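Bestby Equipment Review Group
Minutes of the regular meeting, Jun 14, 2019
Held in the second floor meeting room, Bestby office

Present: seven members, one guest from Skurkus by phone for items 2 and 3
Minutes of the February meeting were approved with one correction to the spelling of Vlachopoulos.

1. Purpose

The chair opened at 9:30. The only large item was the Plarico hand-held gripper kit, offered to us by Skurkus as a paid service. A pair of grippers is carried by a person doing ordinary housework, and the recordings are used to train a two-arm robot for laundry and bed making. The group has to decide whether to take the kit on trial, buy it, or send it back to Skurkus.

2. The kit as offered

Skurkus went through the written offer. The price is $2644 per pair, with the yellow fingers, one spare set of fingers, chargers and a carry case. Processing of recordings is billed separately at $568 a month. Spare fingers are sold in sets of two. The offer is good for 25 days from the date of the letter.

The grippers are used one in each hand. Members had the session material in front of them and asked mostly about handling. Reach was discussed first. When the person sits close to the work with a knee up, the leg takes up a good part of the view, and the second gripper ends up off to one side.

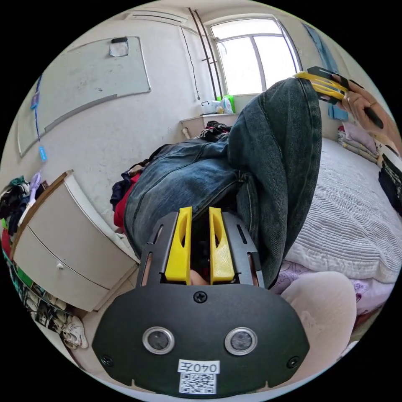
Vlachopoulos asked whether a blocked view spoils a recording or only shortens it, and said that on their own trial they had ended up throwing away more than they kept until they wrote a rule about sitting position. Skurkus answered that a short block is tolerated and a long one gets flagged during processing. Vlachopoulos asked for the cutoff in writing. Skurkus will send it.

It was noted that the user guide has one paragraph on posture and that it covers standing work only. Bed work and floor work are missing. Skurkus said a revised guide is being written but gave no date.

3. Garment handling

The service sheet lists shirts, towels, pants and bedding as supported items. The group's interest is in denim, as heavy cloth was the weak point in the kit reviewed in February. Skurkus recommends laying the piece flat on the bed before the first grip and keeping other clothes to the side, so that the software has one item to follow.

A member asked if the pile at the side has to be cleared away completely. Skurkus said it can stay. Mixed rooms are wanted, and a bare room gives recordings that are too easy. The group agreed to leave rooms as they are found and to note on the log sheet which item is the one being worked on. 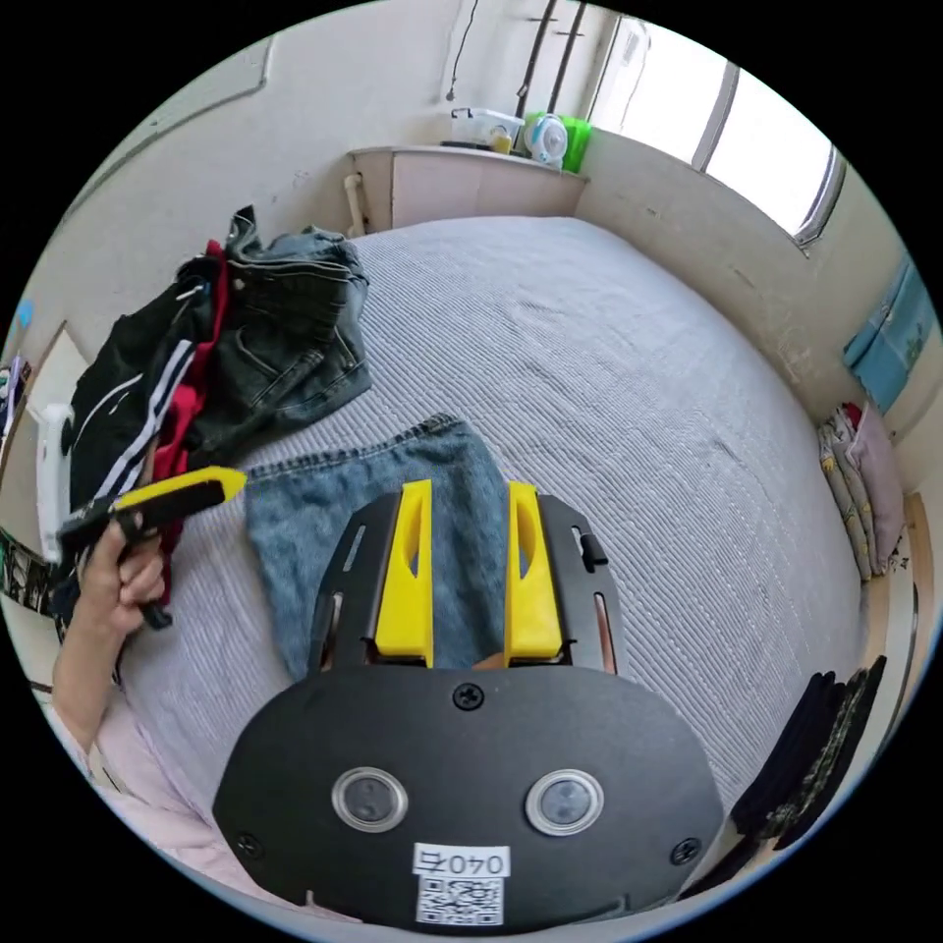
Item 3: Light blue denim on the bed, other clothes in a pile to the left.

Labels were raised next. Each unit has a printed label and a QR code on the body. Skurkus confirmed that the code ties the recording to the unit, and that units must not be swapped between pairs in the middle of a session. Our storage shelf will be marked by pair.

The guest left the call at 10:20.

4. Bedding

Gripping a garment and gripping a bedspread were treated as separate tasks in the review. A bedspread has no loose edge in the middle, so the fingers have to close on the cloth and pinch up a fold. Members who had tried the kit reported that this takes more squeeze than expected and that the hand tires. One member found the quilted type easier than a plain sheet. Another found no difference. 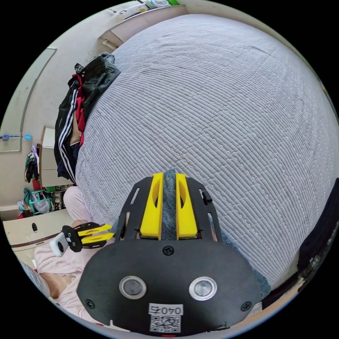 The group also looked at pulling with both hands. The offer says the two units are matched in time, but it does not say how closely. This matters for bed making, where both sides of the cloth move together. Action: ask Skurkus for the timing figure before any order is placed.

Cleaning was discussed briefly. Lint on the lens windows is expected with this kind of work. The guide says a dry cloth. It was agreed to wipe both units at the start of each session and to write it on the log sheet.

5. Jeans folding procedure

The draft procedure was read out. Lay the jeans flat with the legs straight, close the button, grip at the waist, fold one leg over the other, then fold in half from the hem. Two changes were made. The step for closing the button was taken out, and a pause was added before the first grip.
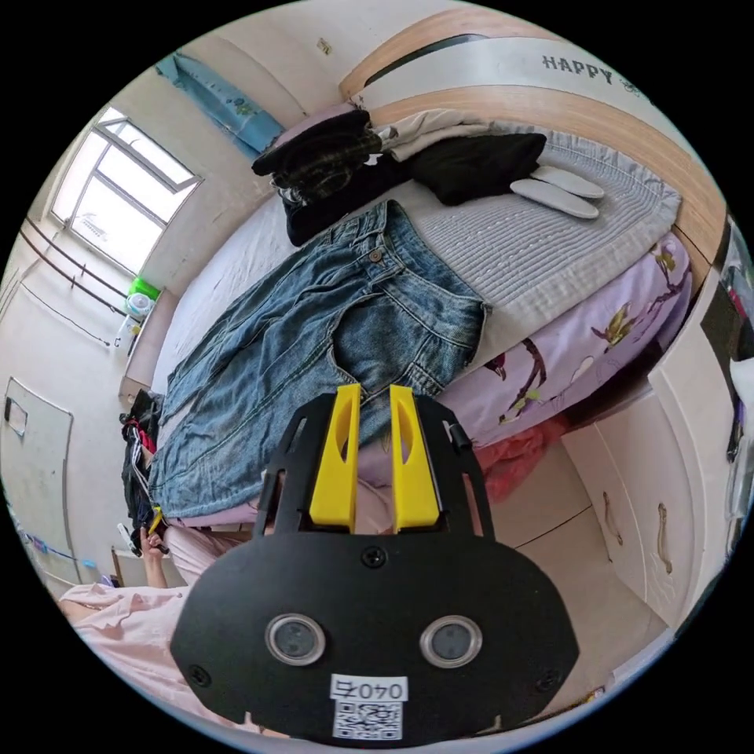
Can the fingers be changed during a session?
They can be changed only between recordings, and the unit has to be restarted afterward.

The answer is to be copied into the procedure under step 1.

6. Decision

Purchase was moved and not seconded. A trial of one pair was moved, seconded and carried, five in favor and two against. Processing will be taken for one month only. The two members against asked that the minutes show their concern about the monthly charge, which continues unless canceled in writing.

7. Actions

Send the trial order to Skurkus once the timing figure and the cutoff are received.
Add sitting and floor positions to our own instructions.
Mark the storage shelf.
Print new log sheets with lines for item, pair and wipe-down.

8. Other business

The old steam press is still in the hallway. Held over to next meeting.

Meeting closed at 11:05.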